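Plimus will open early access to version 7 of its Brestel media player software in June. Owners of a Brestel Mini or Brestel Tse can apply through their Plimus account, and roughly 700 places are available across both models.

Participants will receive each build two weeks ahead of general release. "We want to hear from people who use the player every night," said Nabila Ait Ali, head of home products.

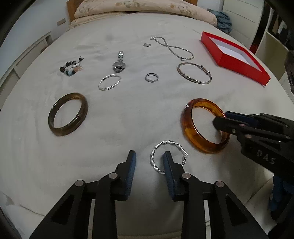 ## Taking part

Applicants must supply their player's serial number and agree to the testing terms. Participants may return to the standard software at any time - saved favourites will be kept.

Media enquiries: Hinata Iwasaki, Plimus Communications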